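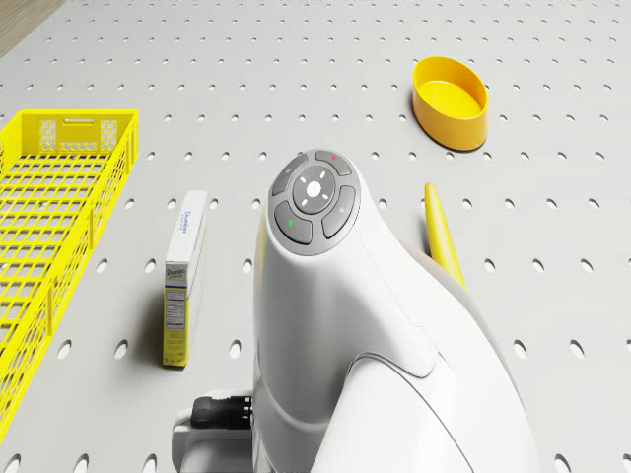

El servicio de ginecología del hospital de Garnonura incorporará en agosto un protocolo de cribado del cáncer de endometrio para pacientes con síndrome de Lynch. El programa combina ecografía transvaginal y biopsia por aspiración, con revisión anual y lectura centralizada de las muestras en el laboratorio Negri. Las láminas se clasificarán por fila y columna, con una cuadrícula regular como la del tablero gris claro perforado, y cada posición quedará asociada al número de historia clínica.

La fase inicial incluirá a 204 mujeres con mutación confirmada en uno de los genes reparadores. Según el responsable del estudio, Gualtiero Colombo, el plazo máximo entre la toma de la muestra y el informe anatomopatológico será de 10 días hábiles. Los casos con hiperplasia atípica se remitirán a la unidad de Okulen, que dispone de consulta específica los miércoles.

La coordinadora de genética, Yaa Tsikata, precisó que el cribado no sustituye la valoración inmediata de cualquier sangrado anormal. El seguimiento se prolongará 20 meses, con un análisis intermedio a los 12. Las pacientes ya registradas recibirán la citación por correo postal; las derivaciones nuevas se tramitarán desde atención primaria.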